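Leave the Table Alone

When we moved to Astbridge I bought a wooden table, and it was the most expensive thing in our flat. In the first month I covered it with a thick cloth, and over the cloth I put a plastic sheet. My neighbour Irfan Pillai came for tea and asked me what colour the table was. I had to lift a corner to show him.

I think many people live like this with their furniture. We pay for the grain of the wood and then we hide it, so that it will be beautiful for some later day. My aunt did the same for nearly 10 years, and when she sold her table the buyer was very pleased. She herself had hardly seen it.
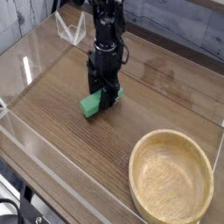

A clear cover is the usual compromise, and I have tried this also. It is better than cloth. One sees the brown colour and the lines, but one also sees the lamp, the window and one's own face, and under the hand it is not wood any more. In the evening the shine made me tired when I was reading.

In August I took everything off. Since then we have one ring from a teapot and a small dent where my son dropped his building blocks. I was angry about the ring for 5 days. Now I put my cup beside it and I do not think about it much. If a scratch becomes too deep, it can be sanded and oiled, and I have kept a tin of oil under the sink for this.

Nadja Aigner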